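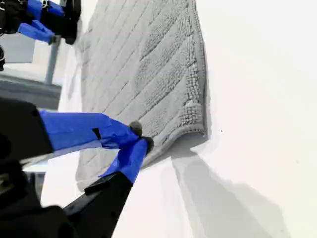

Gray ribbed bath mat, one corner lifted

Home Topics Ask Members Log in

Search all posts Go

Filed under: Health > Blood pressure > Home monitoring

Home cuff reads way higher than the clinic, which one do I believe?

mersha_gal
Posted 1 July 2021

Ok so quick background. I'm 50, no meds, never had a problem that I know of. Went for a regular checkup at the clinic in Susisdale in March and the nurse said my pressure was fine, a bit high side of normal, come back in a year. Fine.

Then my sister gave me her old cuff, the upper arm kind with the tube. Tried it in the evening after work and the top number was 164. Did it again right away, 158. Then 161. Then I got scared and stopped. Next morning before coffee it was 139, at lunch 150 something. I didn't write that one down.

I thought it was supposed to go the other way, high at the doctor and lower at home becuase you're relaxed? So is the cuff junk or did the clinic miss something? I feel ok. No headaches, nothing. Sleeping badly but I always do. I do eat a lot of salty stuff, soup from a can most days at work.

Cuff is several years old, says medium on it. I'm not small. It kind of pops open at the velcro when it pumps up, I have to hold it shut with my other hand. Don't know if that matters.

Also how many times a day are you supposed to do this? Sister says once, neighbor says every couple hours. Calling the clinic but they're booked way out and I'd like to know if I should push.

Bontu Wako
14 people found this useful

The velcro matters. A lot. If it's popping open the cuff is too small for your arm, and a cuff that's too small reads HIGH. Can be by quite a bit. Measure around your upper arm halfway between shoulder and elbow with a sewing tape, then look at the range printed on the cuff. If you're over it you need a large. Some makers sell the bigger cuff separately, but it has to be made for your monitor, don't mix brands.

Then how you take it —

No coffee, cigarettes or exercise for half an hour before. Use the bathroom first, a full bladder pushes it up. Sit in a real chair with your back against it, feet flat, legs not crossed. Arm resting on a table so the cuff is level with your heart. Bare arm, not over a sleeve. Sit there five minutes and don't talk. No phone.

Take 2 readings a minute or so apart, morning and evening, and write them all down, the ugly ones too. Do that for a week. Every couple hours is too much, you'll just make yourself nervous and then the numbers climb from the nerves.

It's possible for the home numbers to be right, though. There is such a thing as being normal at the clinic and high everywhere else, they call it masked hypertension. Doctors take it seriously. So don't throw the cuff out and forget it. Bring the cuff with you and ask the nurse to check it against theirs, same arm, same visit. Mine did it at the Lestberg office and it took no time.

And yes push for the appointment. Tell them the actual numbers on the phone, not just "its high". If you ever see 180 or over on top or 120 or over on the bottom, wait a few minutes and redo it. Still there, call right away. If you also have chest pain, short of breath, weakness, trouble seeing or talking, that's 911, don't wait around to redo anything.

rultberg_dad
3 people found this useful

Salt!! Canned soup is loaded. Look at the label, and look at how many servings they say is in the can, it's usually more than one. General advice is under 2,300 mg sodium a day, and I try to stay under 2,000. Mine came down some, took a while. Also lost weight around the same time so who knows.

I had 194 once after carrying a couch upstairs, sat down, it dropped. Doctor still wanted to see me, so go see yours.

mersha_gal
Reply from original poster

Measured my arm, I'm well over what the medium goes to. So thats part of it at least. Ordering the large. Was also doing it with my arm in my lap and the TV on, oops. Called and gave them the numbers and they put me on a cancelation list, will bring the cuff. Didn't know about the servings thing on soup, just checked, two in the can and I eat the whole can.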